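4.2 Player-edited creature pages

The second part of the study looked at how players describe hostile creatures on the community wiki for Onsri, an underwater survival game made by Sevico. We chose this wiki because its creature pages are written entirely by players and because the game changed a good deal after the February update. Drudano, the company that hosts the wiki, keeps the full edit history open to readers, so each change could be matched to a version of the game.

We read 40 creature pages from start to finish, along with their talk pages. Each page was coded for three kinds of statement: where the creature lives, how it behaves toward the player, and what it drops or can be used for. Statements on behavior caused the most trouble. Editors often wrote that a creature "attacks on sight" when the game files only set a distance at which it turns toward the player. In 19 of the pages, this wording was changed and then changed back at least once. Habitat statements were more stable, and most of the edits to them only added a cave or a depth.

Two of us coded every page separately and then compared results. Where we disagreed, we loaded a saved game and swam to the place named on the page. This settled most cases, though not the ones that depended on the older version. 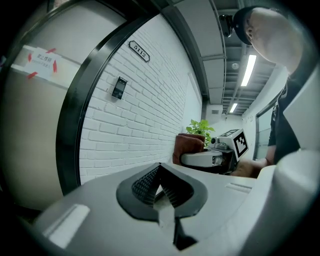

Figure 3. Two hand-held grippers, one of them held by a person and carrying a white cube with a black-and-white marker pattern.

One longtime editor replied on the talk page that the files should not have the last word, and that a new player who gets bitten the moment a creature turns around will call it an attack on sight whatever the numbers say. Several others agreed and asked that pages carry both accounts, with the player's view first and the file values in a table below it.

The wiki took up this layout for 8 pages as a trial. Edits to the behavior section on those pages became less frequent over the following weeks, but the pages had also been locked to new accounts for part of that time, and we cannot separate the two effects. The Naltico wiki, which covers a similar game and has no such layout, showed no clear change over the same weeks.

Drops and uses are treated in Section 4.3. They follow a different pattern, as most of these statements can be checked in the crafting menu and are seldom argued over.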